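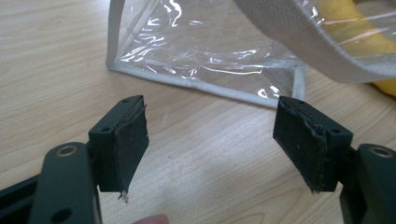

木目のテーブルに置かれた透明バッグ

報道関係者各位
2025年10月14日
株式会社Wastness

通販サイト「Honau」における不正返金に関する刑事告訴の受理、および再発防止策について

株式会社Wastness(代表取締役:Maite Carretero、以下「当社」)は、当社が運営する通販サイト「Honau」において発生した不正な返金処理に関し、返品受付業務の委託先に勤務していた元従業員2名を電子計算機使用詐欺の疑いで刑事告訴し、所轄警察署により受理されましたので、お知らせいたします。あわせて、社内調査の結果と、11月から順次実施する再発防止策を公表いたします。

お客様、お取引先様をはじめ関係者の皆様には、多大なるご心配をおかけしておりますことを深くお詫び申し上げます。

1. 事案の概要

Honauでは、お客様から返品の申し出を受けた場合、返送された商品を株式会社Cifuentes(以下「Cifuentes社」)の返品受付窓口で確認し、確認済みの登録が行われた時点で、当社の返金管理システム「Tandus」から返金の手続きが進む仕組みとしておりました。

当社の調査では、Cifuentes社の元従業員2名が、商品が返送されていない注文について確認済みの登録を行い、自身または知人の名義で開設した会員アカウントに返金させていた疑いがあることが判明しました。対象となる登録は647件、返金額の合計は1,910万円です。返金先として使用されたアカウントは130件で、いずれも当社において利用を停止しております。

当該2名はすでにCifuentes社を退職しております。捜査中の事案であるため、氏名、年齢および在籍期間の公表は差し控えます。なお、当社およびCifuentes社の役員、ならびに現在在籍している従業員が関与していた事実は、本日時点で確認されておりません。

2. 発覚の経緯

当社経理部が在庫の帳簿と返品の登録数を照合していたところ、一部の商品区分で、返品として計上された数量が倉庫の実数を上回っていることがわかりました。当初は棚卸しの誤りとして処理する方向で確認を進めておりましたが、差異が特定の時間帯の登録に集中していたことから、コンプライアンス部に報告が上がり、同部が調査を引き継ぎました。

コンプライアンス部はTandusの操作履歴を保全したうえで、Cifuentes社の協力を得て勤務記録と突き合わせました。その結果、当該登録が2つの操作用IDから行われていたことを特定しました。両IDの使用者に対してはCifuentes社が聞き取りを実施し、当社は外部の弁護士に調査内容の検証を依頼しております。

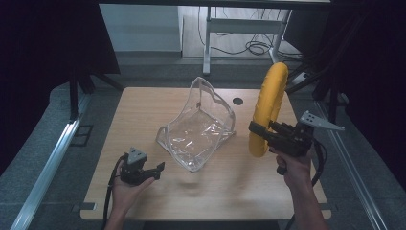
弁護士による検証の過程で、操作履歴の一部に、通常の業務では使用しない修正用の画面から入力されたものが含まれることも確認されました。この画面は、配送中の破損などで商品の返送が困難な場合に限って使用するものですが、窓口の担当者全員に使用権限が付与されており、使用後に責任者が内容を点検する手順も定められておりませんでした。当社の管理体制に不備があったものと認識しております。

検証結果を受け、当社は取締役会で告訴の方針を決定し、操作履歴、勤務記録および返金記録を添えて告訴状を提出いたしました。

3. お客様への影響

今回の不正な返金に充てられたのは当社の資金であり、お客様に代金が二重に請求された、あるいは正当な返金が行われなかったという事例は確認されておりません。

個人情報につきましては、当該2名が業務上閲覧できた範囲は、注文番号、商品名、返品理由および返送元の都道府県に限られておりました。クレジットカード番号と口座情報は返品受付窓口の画面には表示されません。外部への持ち出しを示す記録もありませんでした。

利用を停止した130件のアカウントについては、名義人に対して書面で通知を行っております。ご本人の知らないうちにアカウントが開設されていた可能性もあるため、お心当たりのない通知を受け取られた場合は、書面に記載の専用窓口までご連絡ください。個別に事実関係を確認いたします。

4. 再発防止策

当社は以下の措置を11月から順次実施いたします。

・返品商品の確認と返金の承認を別の担当者が行う体制への変更
・Tandusの修正用画面の使用権限を、当社の責任者に限定
・操作履歴と倉庫の入庫記録の照合を、月次から日次に変更
・委託先の従業員が使用する操作用IDの定期的な見直しと、退職時の即時停止
・当社および委託先を対象とする内部通報窓口の拡充

権限の変更については、システム改修に先立ち、設定の見直しによる暫定対応をすでに終えております。返品商品の確認と返金の承認を分けることにより、返金までの日数がこれまでより長くなる場合があります。その際は、会員ページの注文履歴に処理状況を表示いたします。

Cifuentes社との業務委託契約は継続いたしますが、監査に関する条項を改定し、当社が事前の通告なく窓口業務の実地確認を行えるようにいたしました。同社においても、採用時および配属時の研修内容を改める予定です。

5. 被害の回復と業績への影響

返金額1,910万円のうち、130万円については、元従業員の1名から弁済を受けております。残額については、刑事手続きの進行を踏まえながら、民事訴訟の提起を含めて回収を進めてまいります。弁済の有無にかかわらず、告訴を取り下げる予定はありません。

本件が当期の業績に与える影響は軽微であると見込んでおりますが、今後、公表すべき事項が生じた場合には速やかにお知らせいたします。

6. 社内処分

管理監督上の責任を明確にするため、代表取締役および返品業務を所管する取締役は、役員報酬の一部を自主返上いたします。所管部門の管理職についても、就業規則に基づく処分を行いました。

代表取締役 Maite Carreteroのコメント
「返金の仕組みは、お客様に安心して買い物をしていただくために設けているものです。それが悪用され、発見までに時間を要したことについて、経営の責任を重く受け止めております。捜査に全面的に協力するとともに、管理体制の見直しを着実に進めます」

コンプライアンス部長 Siwan Beddoeのコメント
「今回の調査では、経理部が数字の差異を報告したことが端緒となりました。一方で、委託先に付与した権限の点検は長く行われておらず、私どもの部門にも反省すべき点があります。再発防止策の実施状況は、取締役会に毎月報告いたします」

今後の対応について

本件は捜査中であり、手口の詳細や関係者に関するご質問にはお答えできない場合がありますので、あらかじめご了承ください。また、元従業員の私生活や親族に関する取材、Cifuentes社の窓口で勤務する従業員への直接の取材はお控えくださいますようお願いいたします。

会社概要
商号:株式会社Wastness
代表者:代表取締役 Maite Carretero
事業内容:通販サイト「Honau」の運営、返金管理システム「Tandus」の開発および保守

本件に関するお問い合わせ
報道関係の方:株式会社Wastness 広報担当
お客様:Honau会員ページ内「お問い合わせ」の「返金に関するご相談」よりご連絡ください。

以上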